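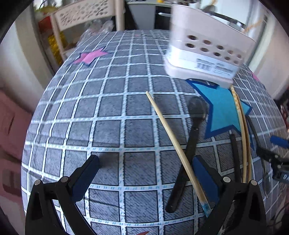
Kumach Manipulation Team, Forley

Table clearing set: known fault in the October recordings

README, updated November 26, 2019

Contents
Short recordings made with the hand-held gripper over a table of small household objects: chopsticks, a spoon, felt stars, a perforated plastic basket. Wrist camera video plus finger opening width, 4000 samples per file.

What went wrong
In 9 files the width signal sticks. The fingers stand open over the cloth and the log still gives the last closed value. We traced it to a loose encoder plug on the Jatberg board. The video is not affected.

Thin objects suffer most. With a chopstick lying across the spoon handle, a policy trained on the bad files closed too early and pushed both along the cloth.

What to do
Skip every file listed in stuck_width.txt. If you only need video, keep them. Do not fill in the width by interpolation; we tried it on 2 files and the grasp times came out wrong.

Still open
Fast basket moves blur in the video. No fix planned for this version.

Contact: Yaowalak Thammasiri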